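広告コミュニケーション論 第11回 配布資料
タレント起用と食品・飲料ブランド
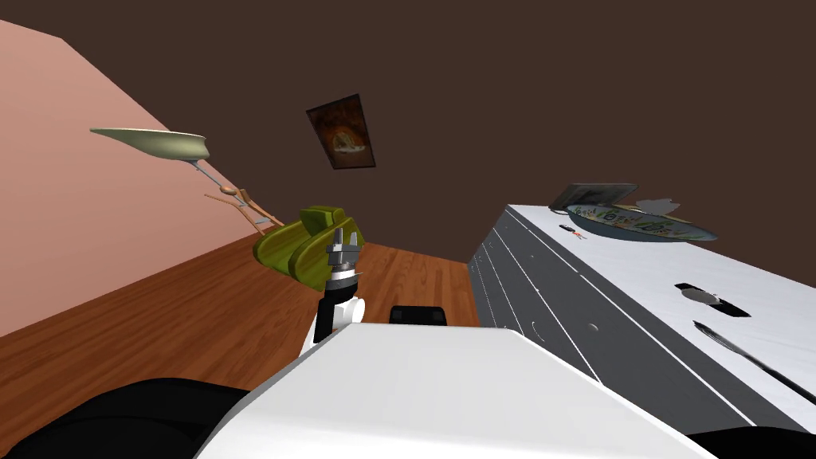
前回は、パッケージと店頭陳列が購買に与える影響を扱った。今回は広告に出演する人物、いわゆるエンドーサーの選び方と、その効果の測り方を取り上げる。教科書では第6章の後半にあたるが、章の順番どおりには進めない。先に「適合」の考え方を説明し、そのあとで「信頼性」と「魅力」に戻る。

1. 用語の整理

エンドーサー(推奨者)とは、広告の中で商品やブランドを支持する立場に立つ人物をいう。俳優、歌手、スポーツ選手のような著名人のほか、専門家、一般消費者、創業者や社員も含まれる。日本の実務では「タレント起用」とまとめて呼ばれることが多いが、この授業では次のように区別する。

著名人型 広く顔と名前が知られている人物。注目を集める力が強い。
専門家型 医師、栄養士、料理人など。商品に関する知識が根拠になる。
一般人型 受け手と立場が近い人物。体験談の形をとることが多い。
内部者型 経営者、開発担当者、店舗スタッフなど。

実際の広告ではこれらが重なる。料理番組で知られる料理人は、著名人型と専門家型の両方の性質をもつ。レポートで事例を扱うときは、無理にひとつに分類せず、どの性質が前面に出ているかを書くこと。

2. 情報源の信頼性と魅力

説得研究では古くから、同じ内容のメッセージでも、誰が伝えるかによって受け取られ方が変わるとされてきた。信頼性はふつう「専門性」と「誠実さ」に分けて考える。専門性はその人が正しいことを知っているかどうか、誠実さは知っていることをそのまま話すかどうかに関する評価である。

広告の場合、出演者に報酬が支払われていることを受け手は知っている。そのため誠実さの評価は割り引かれやすい。ただし、割り引きの程度は商品によって違う。缶コーヒーや菓子のような低価格の商品では、受け手は推奨の真偽をあまり深く検討しない。保険や医薬品では検討の度合いが高くなる。

魅力は容姿のことだけを指すのではない。好ましさ、親しみ、自分と似ているという感覚(類似性)も含む。近年の食品広告では、憧れの対象として遠くに置くよりも、受け手の日常に近い人物として見せる演出が増えている。自宅の台所、通勤途中、休憩時間といった場面設定がよく使われるのはこのためである。

3. 適合(マッチアップ)

人物のイメージと商品のイメージが合っているとき、広告の効果は高まりやすい。これを適合仮説という。適合には少なくとも次の観点がある。

・機能面の適合 その人物が商品を使う必然性があるか
・イメージ面の適合 人物の印象と、ブランドが持ちたい印象が近いか
・受け手との適合 主要な購買層がその人物をどう見ているか

授業で混乱しやすいのは二番目と三番目である。人物とブランドのイメージが近くても、購買層がその人物をよく知らなければ効果は出にくい。逆に、購買層に人気があっても、ブランドとの関係が見えなければ、人物だけが記憶に残る。後者は「吸血鬼効果」と呼ばれることがある。

適合が高すぎる場合の問題もある。予想どおりの組み合わせは理解しやすいが、注意を引きにくい。少しだけ外した組み合わせのほうが、受け手が理由を考えるぶん記憶に残るという報告もある。ただし、考えても理由が見つからない組み合わせは不信につながる。どこまでが「少し」なのかは商品カテゴリーによるので、一般的な基準はない。

4. ペア起用

著名人を二人組で起用する広告は、恋愛ドラマの共演者、お笑いコンビ、親子、師弟など多様である。単独起用と比べたときの特徴は、商品の説明を会話の中に置けること、二人の関係そのものが関心の対象になることである。

すでにファンの間で人気のある組み合わせを起用すると、発表の段階から話題が広がりやすい。予告画像や短い動画が、企業の側から働きかけなくても共有される。一方で、ファンの関心は二人の関係に向いており、商品に向いているとは限らない。共有数だけを見て成功と判断すると誤る。

もうひとつの問題は契約期間である。ペアの人気は作品の放送や公開の時期に左右される。また、一方に不祥事や休業があると、広告全体を差し替えなければならない。単独起用に比べてリスクの源が二つになる点は、費用の見積もりに入れておく必要がある。

5. 教材事例:Skirkskaのコーヒー広告

コーヒーチェーンのSkirkskaは、持ち帰り用カップの刷新にあわせて、若手俳優のペアを起用した。それまでの広告は豆の産地と焙煎を前面に出したもので、人物は出ていない。刷新の目的は、平日の朝に立ち寄る二十代の客を増やすことだった。

展開は次の順に行われた。
(1)出演者を伏せた予告画像を公式アカウントで公開
(2)11月に出演者を発表、同時に短編動画を公開
(3)店頭ポスターとカップスリーブに二人の写真を使用
(4)アプリ会員向けに限定スリーブを配布

発表後に集められた投稿734件を内容で分類したところ、出演者だけに触れた投稿がもっとも多かった。商品または店舗に触れた投稿は204件である。割合にすると3割に届かない。担当部署はこれを失敗とは見ていない。予告の段階では出演者への関心が先に立つのが当然で、店頭展開が始まったあとの投稿と分けて集計すべきだという立場である。

この見方が妥当かどうかは、授業内で議論する。考える材料として次の点を挙げておく。
・投稿の中で商品名が書かれていなくても、写真にカップが写っている場合はどう数えるか
・複数の投稿をした同一人物をどう扱うか
・比較対象となる通常期の投稿をどの期間から取るか
・投稿しない購買者の反応を、どの資料で補うか

6. 教材事例:Cavusarの即席スープ

食品メーカーのCavusarは、即席スープの広告に長く同じ俳優を使ってきた。契約の更新は続いており、俳優の年齢とともに広告の設定も変わった。初期はひとり暮らしの夜食、次に共働き家庭の朝食、現在は成人した子どもを迎える昼食である。

長期起用の利点は、人物を見ただけでブランドが思い出される点にある。不利な点は、購買層が人物とともに高齢化しやすいことである。同社は若い層に向けた別の味の製品に限って、一般人型の短い動画を併用している。ひとつのブランドの中で型を使い分ける例として読むこと。

Skirkskaの例と比べるときは、広告の目的の違いに注意する。新しい容器を短期間で知らせる場合と、すでに知られている商品の習慣的な購入を保つ場合とでは、同じ指標を使う意味がない。

7. 効果の測定

測定の段階は、接触、認知、態度、行動に分けるのが基本である。

接触 動画の再生数、掲出地点の通行量など。届いたかどうかだけを示す。
認知 広告を覚えているか、ブランド名を正しく答えられるか。出演者名は答えられるがブランド名を間違える回答は、別に集計する。
態度 好意度、購入意向、ブランドイメージの変化。
行動 来店、購入、再購入。

学生のレポートでは、接触の数字から行動についての結論を出しているものが毎年みられる。再生数が多いことは、売上が増えたことの証拠にはならない。行動のデータが手に入らない場合は、手に入らないと書いたうえで、どの段階まで論じられるかを明記すること。

売上の増加を示すデータがある場合でも、同じ時期に行われた値引き、新店舗の開店、気温の影響を確認する。コーヒーは気温が下がると温かい商品が伸びるので、秋の広告では特に注意がいる。可能であれば、広告を出した地域と出していない地域を比べる。

8. 表示と規制について

報酬を受けた投稿であることを隠すと、受け手の判断を誤らせるおそれがある。出演者が個人のアカウントで商品を紹介する場合も、広告であることがわかる表示が必要になる。表示の位置、文字の大きさ、動画の場合の表示時間が論点になる。食品では、健康への効果をうかがわせる表現にも別の規制がかかる。詳細は第13回で扱うため、今回は問題の所在を押さえておけばよい。

9. 課題

食品または飲料の広告をひとつ選び、次の項目について1,600字程度でまとめる。
・起用された人物の型と、前面に出ている性質
・三つの観点からみた適合の評価
・測定の四段階のうち、公開されている資料で確認できる範囲
・自分が担当者であれば追加で集める資料

今回の教材事例は対象にしない。地域の小さな店の広告でもかまわない。資料として画面を保存したものを添付する場合は、確認した媒体名を書く。提出は学習支援システムから行い、ファイル名は学籍番号とする。締め切りは次回授業の開始時刻である。

10. 次回までに読むもの

Hämäläinen社の乳製品広告に関する資料(システムに掲載済み)と、飲料会社Drarnleyの出演者交代についての短い記事。後者は交代の発表文と、その後に出た訂正文の両方を読んでくること。次回の冒頭で、二つの文の違いを各自に説明してもらう。

教科書は第7章の前半まで。数式の出てくる節は飛ばしてよい。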